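Search this site Search Go

BRUNLEY TO PICK A NEW DEPUTY MAYOR, EVENTUALLY

Council sat down in September to choose a deputy mayor and got up again at 11.40 pm without one. If you were hoping for a result in this issue, so were we, and we held the back page for it.

For those who have been spending their evenings sensibly, the position fell vacant when Cr Śliwiński moved to Brellcombe, on the wrong side of the shire boundary by the width of a creek. The Local Government Act is firm on creeks. He sent a gracious letter and has since been seen at the Brellcombe bakery looking ten years younger.

Three councillors nominated. Annunziata Carbone has the longest service and the shortest speeches, and was the favourite going in. Thirumalai Panicker came second in the popular vote for his ward last time with 3,034 first preferences, a figure he mentioned twice in his nomination and once in answer to a question about kerbing. Cr Hollis put her hand up on the night, to the evident surprise of the councillor who seconded her.

With eight votes in the chamber and the mayor declining to use her casting vote until she had to, the first round went three, three, two. Cr Hollis was eliminated and her two supporters were widely expected to go to Cr Carbone. One of them did. The other went to Cr Panicker, having been, he told the chamber, "persuaded by the kerbing". Four all.

At this point the mayor could have broken the tie. She asked for a short adjournment instead, and it ran to 32 minutes. When everyone came back she announced that she had received advice on whether a casting vote could be used in an internal ballot, that the advice said yes, and that she would like some more advice. A motion to draw the name out of a hat was put and lost. A motion to share the job, six months each, was put and also lost, both candidates voting against it in the only unanimous moment they managed all night.

The matter is now deferred to the next ordinary meeting, when Cr Hollis may nominate again. She says she is thinking about it, and her seconder says he is too.

What does the deputy mayor do? We get asked this a lot. The deputy chairs meetings when the mayor is away, cuts the smaller ribbons, and collects an extra allowance of some 3,000 dollars a year, before tax. The last mayor but one was never away, so her deputy went a full term without touching the gavel. None of this has stopped the job being treated as a dress rehearsal for the mayoralty, and three of the past four deputies have gone on to get it. Cr Carbone's supporters know that, and so do Cr Panicker's. The mayor, who was once a deputy herself, knows it best of all.

There were 60 people in the gallery at the start of the evening, which is a record for an item with no parking in it. Most had gone by the second adjournment. 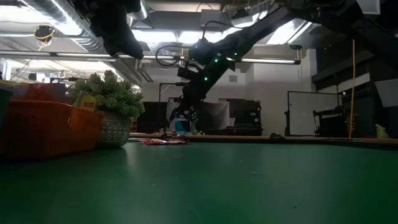
Marg T. writes that she stayed until the end and wants it on record that the casting vote is there to be cast. She has voted for both candidates at one time or another, would be content with either, and would like to know why a mayor who can settle a rates dispute before morning tea needs a month to settle this. She adds that the hat was a perfectly good idea and has been used in Hiditura without anybody dying.

Fair enough, Marg. We put your question to the mayor's office and were told a response was being prepared. We asked both candidates whether they had spoken to each other since the meeting. Cr Carbone said "briefly". Cr Panicker said they'd had a long and productive chat.

The next meeting starts at 7 pm in the chamber, and the deputy's election is listed as item four, after apologies, minutes and the drainage report. Bring a cushion. Written questions need to be with the governance officer by noon on the day, and yes, she does mean noon.

We use cookies to improve your visit. By continuing to browse you accept our use of cookies. Accept Manage settings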